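Washing feather pillows in a front loader – drum keeps stopping before the spin

Home & Laundry > Washing machines
Viewed 980 times

Bautista Aravena
Posted Thursday, 7:40 pm

I have a Trarex front loader and two feather pillows that are overdue for a wash. The care label allows a gentle machine wash at low temperature. I tried one pillow on its own and the machine filled, washed and drained normally, but when it came to the final spin it turned slowly, stopped, turned the other way and stopped again. It did this for several minutes and then ended the program with the pillow still full of water. Error code on the display was E3, which the manual lists only as "load fault".

An ordinary load of towels spins without trouble. The machine is level and the transit bolts were removed when it was installed. Is there a setting I should be using, or is the machine not suited to pillows?

3 replies

Pivinov
Accepted reply

The machine is probably fine. A single pillow is a poor load for a horizontal drum. It takes up a large amount of water, settles on one side and can't spread itself the way towels do. Before a fast spin the controller turns the drum at low speed and measures how evenly it runs. If the imbalance is over the limit, it tries to redistribute the load a few times and then gives up.

Wash both pillows together, one on each side of the drum. If you only have one to wash, add a couple of bath towels as a counterweight. Use a liquid detergent at half the normal dose, select an extra rinse, and set the spin to a medium speed.

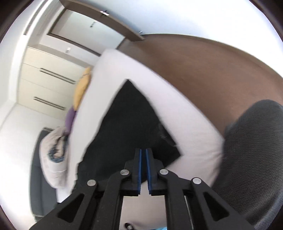
White cushion or pillow.

Check the seams before you start. If the casing has a weak seam, the filling will end up in the pump filter, and cleaning that out is a long job. A zippered cover over each pillow is cheap insurance.

Drying takes longer than most people allow for. Use low heat and stop the dryer every half hour to break up the clumps by hand. Feathers can feel dry on the surface while the centre is still damp – if there is any smell when the pillow is warm, it needs another cycle. I weigh mine on a kitchen scale before washing and again after drying. A difference of more than a few grams means there is still water in it.

Ngcobo

Same thing on my Brirkix. I just put it on spin only and it went on the second try.

Bautista Aravena

Thanks. I ran both together with the spin turned down and it finished without the error. The dryer took nearly 3 hours in total, with stops. Pillow one was 356 grams over its starting weight after the first cycle, so the scale was useful. I will put covers on them next time, as there were a few feathers in the door seal.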